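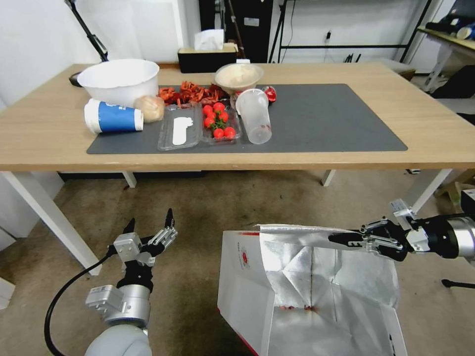

Bavik Film Club — members' blog

I watched Kasprzak last night, the second of the three movies on our December list, and I liked it more than I thought I would. It is a heist story. Henk Van Damme plays a retired locksmith who gets talked into opening one more safe, and if that sounds familiar, it is. The first half hour could have come from any of a dozen older movies.

It gets better once the crew reaches the shipping yard. The safe is inside one of 200 identical containers, and the only clue is a number, 2582, written on the back of a receipt. Nearly an hour goes by in that yard at night, and I didn't look at my phone once. The director, Gwendolyn Delacroix, keeps the camera low and close to the ground, so you never know how far away the guards are. There is almost no music. You hear boots, a gate, a radio somewhere.

Na-rae Woo plays the driver. She has the fewest lines of anyone in the crew and she is the best thing in the movie. There is one shot where she waits in the truck and listens to the others argue over the radio, and you can tell from her face that she has decided to leave without them. Then she stays. I went back and watched that part again.

Van Damme is fine. He sighs a lot. The daughter he calls from a pay phone has no real purpose in the story, and I would have cut all of those calls. The villain is weak too — he wears a nice coat and threatens people in doorways, and that's all we learn about him.

The ending will bother some people. I won't give it away, but container 328 matters, and I don't think the movie plays fair with it. Wendell thinks the clue is there in the opening credits. I looked and didn't see it. If he's right he can show me the spot when we meet.

The chase before that is very good, mostly one long take through a car wash and out the other side. I'd like to know how they did it. The disc had no extras, only a trailer for Cuvov, and that looked terrible.

I'd give it a solid B. See it for the yard and for Woo. It runs a little over two hours and has some rough language, so maybe wait until the kids are in bed.

Next up is Brusance, picked by Na-rae Ha. It has subtitles, and I haven't read anything about it yet.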